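Home Forums Manipulation Software Search Log in

Table clearing: planner gives up on flat, crumpled items near the edge
Started by halfstep_li, November 3, 2019

halfstep_li wrote:
I'm working on the table clearing task at Lornavbridge, two arms, two-finger grippers, bin on the floor in front of the table. Perception is a segmentation net on the head camera plus a depth crop, and the grasp planner is Setura with the stock config apart from the collision margin, which I set to 15 mm.

Cups and boxes are fine. Wrappers are where it falls over. I get a mask, I get a grasp pose, then the motion planner returns "no valid approach" and the arm goes back to its waiting pose. Log says 1240 candidates sampled, 900 thrown out for table collision before reachability is even checked.
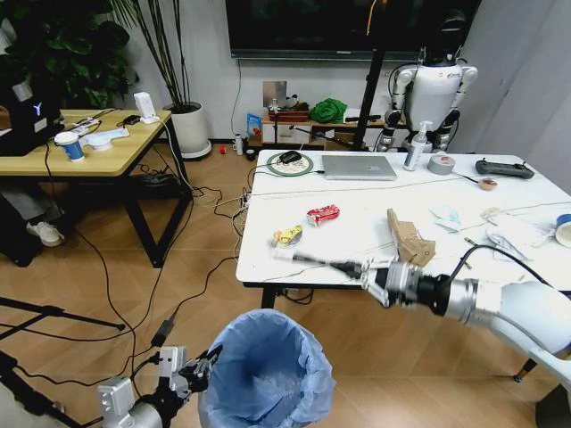 The target mask is good at this point and the pose looks sensible to me when I draw it. What I can't work out is why the filter is so harsh. The yellow wrapper is near the front edge, so the fingers ought to be able to come in low from the front, and the gripper is already pointed at it. Has anyone run Setura on thin rubbish like this?

pebbledash wrote:
Your margin is the problem. A wrapper lying on a table has almost no height, and with 15 mm of padding on the fingers every pose low enough to touch it counts as hitting the table. Drop the margin for the fingertips only and leave the rest of the gripper alone. It's a per-link setting in the collision file.

nullspace_tea wrote:
I don't agree with dropping it. We tried that and bent a finger. The depth on shiny plastic is poor, so the table plane fit gets pulled up or down depending on what's lying on it. Fix the plane first. Fit it once with the table bare, save it, and load it at start-up. Then look at the margin.

pebbledash wrote:
A saved plane is only good until somebody leans on the table. And he'd still have the padding problem with a perfect plane.

fudge_factor wrote:
Both, surely. Also check whether the arm cable is in your self-filter. In your picture there's a black cable looping over the wrist, and if those points get through they end up in the scene cloud as an obstacle that moves with the arm. We lost a week to that on Fudetness. Rejections were filed under table collision because the cloud and the table shared one label.

halfstep_li wrote:
The cable is not in the self-filter. I only had the URDF meshes. I've added a capsule round the wrist for now and split the labels. The table rejections went down but there are still too many. Trying the fingertip margin next.

Second question while I'm here. The release check uses the left arm camera to decide if the bin is under the gripper, and I'd like to do it from the head camera instead.

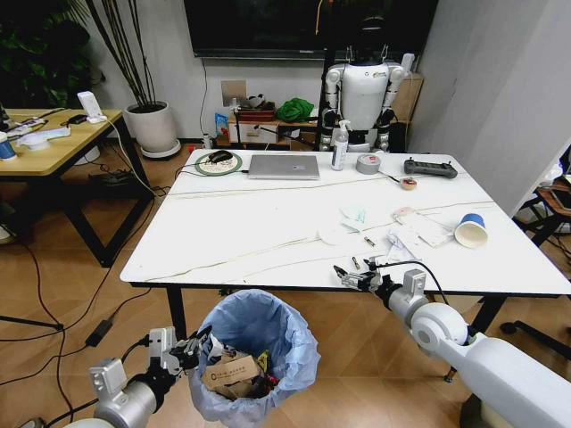 Head view, left gripper over the bin

The rim is easy enough with the blue liner. The contents upset it. With a cardboard box in there the depth inside the circle is all over the place and the fit jumps.

nullspace_tea wrote:
Don't use depth inside the circle at all. Fit the rim from colour, take the height from the known bin model, ignore whatever is in it. You'll want a separate check for a full bin anyway.

pebbledash wrote:
Agree with that one. I'd average the rim over 20 frames with the arms held still, then freeze it until the next release.

fudge_factor wrote:
Freezing is risky if the gripper can knock the bin. I'd refit before each release, it's cheap.

halfstep_li wrote:
Refitting each time, then. Fingertip margin is at 2 mm with the saved plane loaded. I'll post the rejection counts when I've got a full run.

Last updated by halfstep_li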